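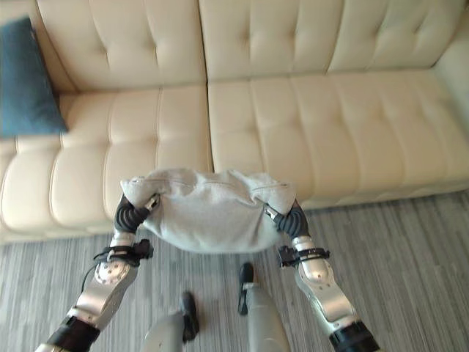

The tidying trial at Mustby has been paused since our last newsletter, and we did promise to tell you properly what went wrong. At run 372 the left hand was told to let go and simply didn't, while the right hand opened and the arm went on lifting as though all were well. Our suspicion fell quite early on the thin black cable that loops down the outside of the left forearm, a bit of wiring we had all looked at a hundred times over the cream sofa without giving it a second thought. Bend it far enough and the release signal drops out, and the hand keeps its last order, which was to squeeze.

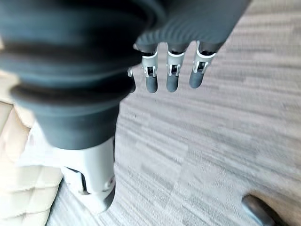 Hettie Cawthra

No harm was done, I'm very glad to say, but a hand that won't open is a safety matter even when it is only holding something soft. The stop button worked, though the fingers stayed shut until the power was cut by hand — a good deal slower than any of us would like. Josarberg have now sent a longer cable with a proper clamp, and Lý have changed the software so that a lost signal halts both arms within 90 milliseconds. We want 100 clean runs at low speed before anyone stands within reach again.
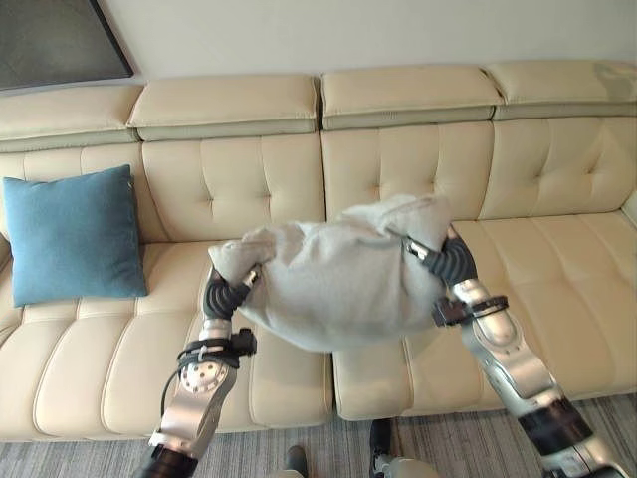
A reader in Urkau wrote to ask whether halting is really safer than letting go, as a person with a sleeve caught would surely want the fingers to open. It's a very fair question, and for soft goods we think the answer may well be yes, so we'll be testing both ways and will share the results in the next issue.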